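Fruit and What We Keep It In
A gallery page by Jolene Fairweather

I have owned one proper fruit bowl in my life. It was a wedding present, it was heavy enough to stop a door, and for most of its career it held batteries, a bike key and takeout menus. The fruit lived wherever there was room, usually on top of the microwave, where bananas go from green to brown over a single lunch.

So I am not writing as a person of taste. I'm writing as a person who has come around to the plastic basin. I mean the plain kind with a rim and somewhere to hang on to, sold for dishes or hand-washing or whatever you tell yourself at the register. It will take an apple as happily as it takes a sock. It doesn't roll, it doesn't chip, and if you drop it down the basement stairs it is the same basin at the bottom, possibly with more character.

The other half of the gallery is the fruit itself. I like an apple for this sort of thing because it behaves. A banana always looks like it has just fallen over, and anything in a clamshell looks like it's waiting for a lawyer. A red apple in a blue-green basin is about as much color theory as I can manage before coffee.

Click for the larger versions. The captions are short this time, after a reader in Clodine told me the last batch read like a parole hearing.
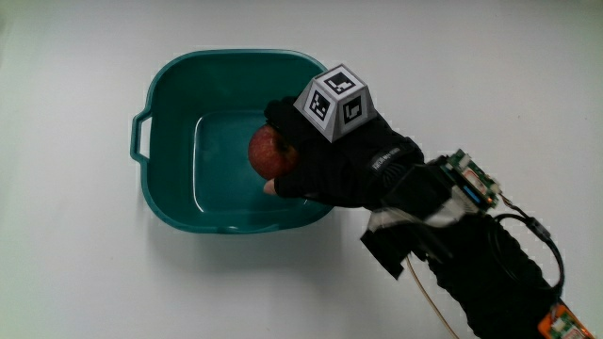

Red apple, teal basin, white table. The little loop on the left is the best part of the design.

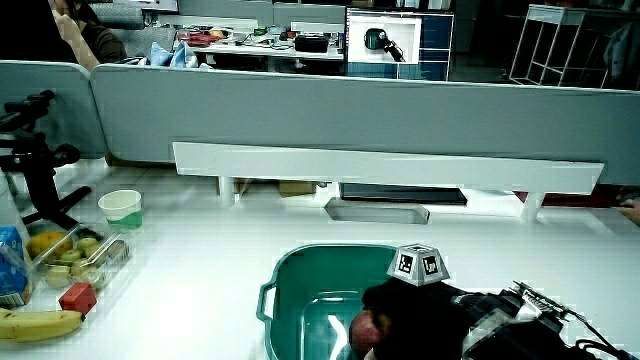
Same fruit, wider view. Banana at the left, and a mango in the clear container keeping company with some small green fruit.

My rule for choosing a basin is that the apple should be able to sit in the bottom of it without looking lost. Go too big and you've got one lonely piece of produce at the bottom of a swimming pool. Go too small and you've bought a cereal bowl. There's a sweet spot, and I have found it twice in my life, both times at hardware stores and both times while looking for something else (furnace filters, then a hinge).

Flat bottoms matter more than people think. A round-bottomed bowl herds everything into the middle, so your apples spend the week leaning on each other and bruise at the point of contact. In a flat basin they can spread out and ignore one another, like families at the beach. Corners are good too, as long as they're rounded. I had a square-cornered one from Bretcombe, a housewares line that seems to have been designed by someone who had never wiped anything, and I was digging old grape out of it with a toothpick until I gave it to my brother.

Color is where the fights start. White basins show every speck, clear ones make the fruit look like evidence, and red swallows the apples whole. Teal I will defend to anyone. I do admit that limes sink into it a bit.

As for the clamshell, I know it's what half of this stuff comes home in, and I know the lid snaps shut in a satisfying way. I still take mine out the minute I'm in the door. The woman who runs El Fassi, the produce place I go to on the way home, leaves hers in until they're eaten and says hers keep better. We have been having this argument since January, 2 minutes at a time, with a line building up behind me. She's probably right about the limes.

Mangoes I let do what they want. You put one down hard as a doorknob, you check it every day for a week, you forget once, and it has turned to soup. I have never found a container that helps.

A few people wrote in after the last gallery, the one with the colanders, to ask whether I rinse fruit before it goes in the basin or after. After, right before eating, and then I dry it on my shirt like everybody else. Someone on the Emus message board (it's a softball team, long story, I played right field badly) took 17 posts to tell me this was wrong. I read nearly all of them.

The full archive is up to 2,063 pictures now, most of them bowls, a fair number of them bad. The new pages show 20 at a time so the thing will load on a phone. Next up is lids, if I can find the ones that go with anything.

Back to all galleries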